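Jaduvton Bench Arm

Home
Products
Handling and picking
Bench Arm

Price on request
Lead time: ask the sales desk
Supplied by Drenden, who also fit and service it

The Jaduvton Bench Arm is a single robot arm with a two-finger gripper and a small camera at the wrist. It is sold to packing rooms, laundries, small stores and repair shops where people pick the same sort of item all day and put it somewhere else. It bolts to an ordinary workbench or to the stand we supply. You don't need a cage for the usual jobs, but you do need a risk assessment, and our fitter will go through it with your supervisor before the arm is switched on.

What it does

The arm picks an item from a tray or pile, lifts it and sets it down in one of up to 50 places that you teach it. Places are taught by hand. You hold the arm, move it to the spot and press the button on the wrist. The wrist camera is used to find the item and to line up the fingers for the pick.

It is not a fast machine. A practised packer will beat it over a short run. Most sites give it the steady, dull part of the job and keep people on checking, awkward items and anything that has come in damaged.

What changes for your staff

The first thing people notice is that they reach and twist less. The second is that somebody has to keep the trays filled, and that this becomes a job in its own right. Plan for it. At Grestena, where two arms work on the returns line, the staff swap between filling, checking and packing during the shift. It took them a few weeks to settle on an order that suited everyone.

Davoud Rashti runs that line. "I had people asking me if they were being replaced, and I had to have an answer," he says. "We kept the same team. The work is different. There's more looking and less lifting, and some of them like that better than others."

We suggest you name two people on each shift who can stop the arm, clear a jam and teach a new place. Training takes a day on site. It covers:

Starting and stopping
Clearing a dropped or trapped item
Teaching and deleting places
Cleaning the fingers and the camera window
Reading the wrist camera view

Wrist camera view

The view can be shown on the bench screen at any time. With the camera very close to a surface, fine detail goes and what you get is mostly tone. Operators soon learn to use the wider view from higher up to tell items apart.

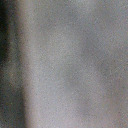
Wrist camera view at very close range: light grey surface, dark band at left.

If the view stays soft with the arm raised, clean the window with the cloth supplied and check again before calling service.

In the box

Arm and wrist camera
Two-finger gripper with 2 spare sets of finger pads
Bench screen and cable
Stop button on a 3 metre lead
Cleaning cloth
Printed handbook

Options

Floor stand with locking wheels
Pakzad tray feeder, holds 3 trays
Soft finger pads for cloth and bagged goods

Service

Finger pads should be looked at every 1,000 hours of running and changed if worn. The yearly service is done at your site by Drenden. Sites with a service plan are booked in each October unless they ask for another month.

Page last updated 22 March 2023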